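Cider and Perry, Unit 4: What Happens After Pressing

Welcome back, everyone! Last time we left our juice sitting in the tank at Felton, and I promised we'd get to the yeast, so let's do that (and please do keep your tasting sheets, we'll want them in May).

Fresh apple juice carries wild yeasts of its own, and plenty of makers simply let them get on with it.

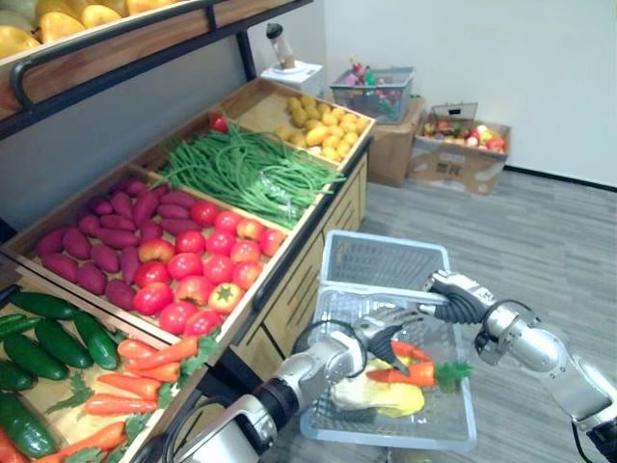

A wild ferment starts slowly and can wander along for 90 days or even 100, while a packaged yeast gets going much sooner and gives you a cleaner, if sometimes plainer, drink. I'm fond of both, I have to admit, and I go back and forth every season.

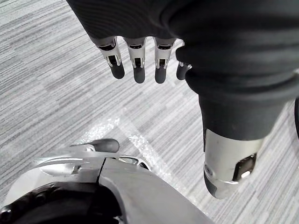 Leif Backlund wrote in the margin of last term's handout that he would never trust a wild ferment without checking the acidity first, and that a cold cellar matters more to him than the choice of yeast.

I think he's right about the cellar! Keep yours near 12 degrees Celsius if you can manage it, and top up the vessel so there's very little air above the cider.

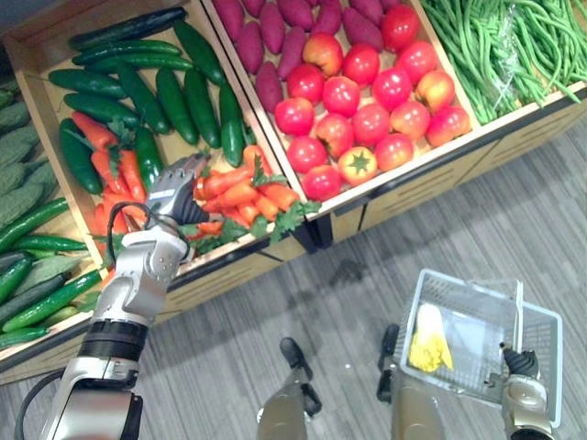
Racking comes next, moving the cider off its sediment, and we'll taste the Clakcombe batch before and after. Please read the Hägglund chapter on perry pears beforehand.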